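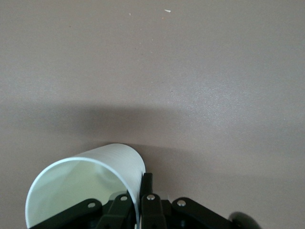
White cup on its side on the new counter, pinkish taupe, matte with fine speckle

Kalstead "matte" counters — anybody had one more than a year?

ridgeline_mo
Counter is in. The showroom called the color a warm gray. I call it pinkish taupe and my wife calls it Band-Aid. Color I can live with. What I want to know is whether the finish holds up, because the brochure says it "hides everyday life" and I don't believe a word of it. Looks okay with a cup on it. Everything looks okay with a cup on it. Paid 800 over the plain one for the speckle.

tuckerboxx
800 for speckle. Man.

Napaporn Srisuk
We have the Clakirano version, which I'm fairly sure comes out of the same factory with a different sticker. Two years in. The speckle does hide crumbs, I'll give them that. It hides them so well that you put your elbow in them. It doesn't hide anything white. Salt, flour, a bit of paper towel, all of it shows. There are two little white specks near the top of your picture and I found them before I got to your post.

ridgeline_mo
Well now I can't stop looking at them. Hoping that's lint and not a chip.

Napaporn Srisuk
Run a fingernail over it. If it catches, call the installer before you pay the last part of the bill. If you already paid the last part, call anyway but expect less.

dov_h
I'd push back on "matte." There's a gleam on the right side of that photo. Real matte doesn't do that. I think they sell satin and call it matte since matte is what people ask for this year.

gladys in the valley
Oh come on dov, any surface gets a bit of shine if the light is low enough. My blackboard paint does it. You can't tell the finish from one picture with a big shadow across the middle.

dov_h
I can tell it isn't dead flat, and that's all I said.

gladys in the valley
You said they were lying to people.

dov_h
They're a counter company, so probably.

pelican73
Nobody asked about the cup so I will. Is that one of the Ilik ones with the ridges? I had a set and they left gray marks on a light counter, like pencil. They came off with baking soda but I was doing it every week and got sick of it.

ridgeline_mo
No idea what brand, it came with the house. No marks from it so far. But "so far" is not long.

pelican73
Turn it over and look at the bottom ring. If it's rough and unglazed it'll scratch sooner or later. If it's plastic, forget I spoke.

tuckerboxx
Every cup scratches every counter sooner or later. Mine is the cheap stuff from a Sisodia clearance sale, almost 73 dollars for the whole run by the sink, and it looks the same as the day I screwed it down. It looked bad that day too.

Napaporn Srisuk
Cheap ones are fine until the edge by the dishwasher swells. Ask me how I know.

tuckerboxx
How do you know

Napaporn Srisuk
Apartment before this one. Steam got under the front lip and it puffed up like toast. The landlord kept the deposit and called it misuse.

lorne_b
Can I ask what people clean these with? The care sheet for ours says warm water and a "mild approved cleaner," and the approved cleaner is of course one they sell. I've been using dish soap since April and nothing has happened.

gladys in the valley
Dish soap and then a second wipe with plain water. Skip the second wipe and you get a film, and then everyone comes on here to say the finish went cloudy.

dov_h
Or the finish went cloudy.

gladys in the valley
Or that, dov.

lorne_b
So the approved cleaner is a ripoff?

Napaporn Srisuk
I bought one bottle to be fair to it. Smelled like pears. Did the same job as the soap. I wouldn't buy a second, but check your warranty wording before you go around telling them you used something else.

ridgeline_mo
Fingernail test done. One speck wiped off. The other one I think is in the speckle, it doesn't catch and it doesn't move. Still not sold on the word matte. I'll put a hot pan on the leftover sink cutout tonight and see what it does.

pelican73
Post the cutout after. And look at the ring on that cup.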